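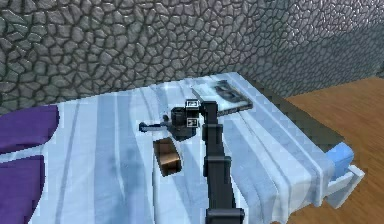
Minutes of the Nkuna Street Series Circle, June 27, 2026. Busisiwe Mokoena was in the chair, fourteen members attended, and I kept the notes as usual, so please forgive me wherever my own opinions have crept in. We opened with the long-promised talk about "Stenavus" and why the second season feels so much homelier than the first, and I think we would have stayed on that one subject all evening if Busisiwe had let us. Several members put it down to the bedrooms. In season one everybody in the family seems to sleep in a hotel, all white pillows and glass, and in season two they sleep in rooms a person might really own. Something like a pale blue and white striped sheet, a bit rumpled, on a bed pushed up against a gray stone wall, does more to make us believe in a family than ten pages of people telling each other they are a family. Marian said she would like it noted that her grandmother had striped sheets too, and it is hereby noted.

Minutes of the last meeting

Read aloud and accepted with one correction. I had written that Opal liked the finale of "Durkeron." Opal did not like the finale of "Durkeron," and in fact liked very little after the sister moved to the coast. My apologies to Opal, who was very gracious about it.

"Stenavus," season two, continued

We went on to the story itself. Most of us agreed that the divorce is handled kindly, and that it was a good decision to let the husband be a decent man who has simply stopped listening. Frank felt the opposite and said so at some length. He thinks the writers were afraid of making anybody angry, and that the kitchen argument in episode four ends just when it is getting somewhere. There was a fair amount of nodding at this, even from people who had been nodding at the other view a few minutes earlier (myself included, I am afraid).

The daughter was praised by everyone. Her scenes at the bakery, where she hardly speaks, were called the best thing in the season, and Busisiwe read us a page of her own notes on them, which I have asked to borrow for the newsletter. The uncle was praised by no one. It was asked whether he is meant to be funny. We did not reach an answer.

A short discussion followed on the dubbing. Two members watch with the dubbed voices and the rest of us read the subtitles, and there was some friendly back and forth about who is missing more. It was agreed that anybody may watch however they please and that we will stop bringing it up, at least until next season.

The last episode

The final episode runs to 80 minutes and we were divided on whether it needed to. Marian cried at the train station and does not care how long it was. Frank went to make a sandwich and came back to find the same two people still on the same bench. Opal made what I thought was a lovely point, that the wife has been hurried along by other people all season long, and now for once the show lets her sit. We took a show of hands on whether we would recommend the season to a friend, and the yeses carried it comfortably.

What to watch next

Three suggestions were on the table. The first was to go back to "Durkeron" from the beginning, all 52 episodes of it, as newer members have never seen the early years, when it was a small show about a ferry and the people who ran it. The second was a short comedy that can be had on Praris, with half-hour episodes and, according to Frank, no uncles. The third was to take the summer off altogether, which got a laugh and one serious vote.

After a good deal of talk we settled on the comedy for the summer, two episodes for each meeting, and "Durkeron" from the fall. Opal agreed to the second part on condition that she be allowed to complain when we reach the coast. Busisiwe ruled that she may.

Anyone who does not have Praris at home should let me know, and we will fix up a shared evening at somebody's house. Marian has offered her den, and warns that the couch is low and hard to get out of.

Money

We have $465 in the account, with the room paid through December. Busisiwe suggested putting a little of it toward a better speaker, as those in the back row lost most of the whispering in the clip we played. Agreed. Frank will look into prices and bring them next time. A proposal to spend the rest on cake was enjoyed but did not find a seconder.

Newsletter

I need short pieces from anybody willing. Half a page is plenty, and it need not be on a show we have watched together. Opal has promised something about theme songs. Please, please write your name on what you hand in. I still have one unsigned page about hospital dramas in my folder and would dearly like to thank whoever wrote it.

Other business

The coffee urn is leaking from the tap again. Please put a saucer under it.

Whoever took home the green umbrella by mistake, it is Marian's.

Busisiwe thanked everyone for coming and for keeping their tempers over the uncle. Next meeting same room, same hour, first two episodes of the comedy watched beforehand, please.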